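Rirside community shop: progress report to the Zemaseck fund

Sunday, December 13, 2020

The snack aisle has been stocked since our June report. We have spent 1,287 of the 2,631 pounds granted, mostly on shelving and first orders.

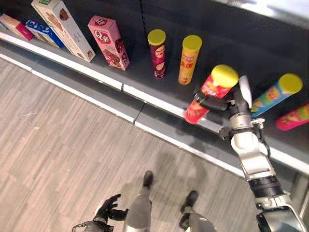
Snack shelf, with boxed snacks and crisp canisters.

Prices are not yet on every line. Some of the boxes and canisters still need standing up straight and facing forward. Nitwood will deliver the drinks shelving next, at a cost of 500 pounds.

Arben Pavlović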